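Storing Sauces, Oils and Condiments: Kitchen Notes 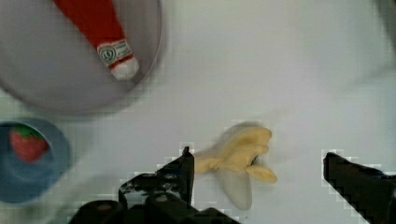 Grey bowl, blue bowl and a red ketchup bottle on a white tabletop.

Updated August 11, 2018

Most bottled condiments are stable for long periods if they are kept cool, closed and clean at the neck. The storage instructions printed on the label take priority over anything on this page.

Where to keep them

Tomato ketchup, brown sauce and vinegar-based hot sauces keep in a cupboard unopened. Once opened, the fridge door is suitable. The door is the warmest part of most fridges, and acidic sauces tolerate this better than milk or eggs do.

Mayonnaise, salad cream and anything containing egg or dairy should go on a shelf in the body of the fridge after opening. Do not leave these on the table between meals.

Cooking oils should be kept in the dark and away from the hob. A cupboard directly above or beside the cooker is a poor choice. Olive oil turns cloudy and may set in the fridge. It clears again at room temperature and is fit to use.

Honey and golden syrup do not need chilling. If honey sets, stand the open jar in a bowl of warm water until it loosens. Do not use boiling water, and do not heat a plastic container in the microwave unless it is marked as suitable.

Soy sauce and fish sauce hold their flavour longer in the fridge but can stay in a cool cupboard if used within a few months.

Keeping caps and necks clean

Dried sauce at the neck stops the cap closing fully. Wipe the neck with a damp cloth after use, then dry it. For screw caps with a flip top:

Unscrew the whole cap, not only the lid.
Soak in hot water with washing-up liquid for 11 minutes.
Clear the nozzle with a cocktail stick, working from the inside outwards.
Rinse under the tap and leave to drain until fully dry.

A wet cap put back on a bottle of oil will introduce water. Store squeezy bottles cap down only if the lid closes firmly. Check for leaks by standing the bottle on kitchen paper overnight.

Decanting

Decant only into a container that has been washed, scalded and dried. Write the contents and the opening date on a strip of masking tape and stick it to the side, where it will not be lost if lids are swapped. Do not top up an old batch with a new one. Finish it, wash the container and refill.

For table use, put out small amounts in dishes. A bottle holding 100 ml is large enough for salad dressing for a family meal. Leftovers from a dish that has been dipped into should be thrown away.

Getting the last of it out

Stand the bottle on its cap for an hour before use. For thick sauces, add a teaspoon of vinegar, close and shake, and use the result the same day in a stew or marinade. Jars of mustard can be rinsed out with oil and lemon juice to make a dressing.

Stains

Tomato sauce on cotton: scrape off the excess, rinse from the back of the cloth with cold water, rub in washing-up liquid and wash as normal. Check before tumble drying, as heat sets any stain that is left. Turmeric and curry pastes fade further if the damp cloth is dried in direct sun.

Plastic tubs stained by tomato can be treated with a paste of bicarbonate of soda and water. Leave for an hour and rinse. A light coat of oil before filling reduces the problem.

When to throw it out

Discard if there is mould, gas when opened, a bulging container, or an unusual smell. Removing the visible mould from a sauce is not sufficient. Oil that smells of crayons or putty is rancid.

Compiled by Abena Asante, with corrections to the section on oils from Yaw Wumbei.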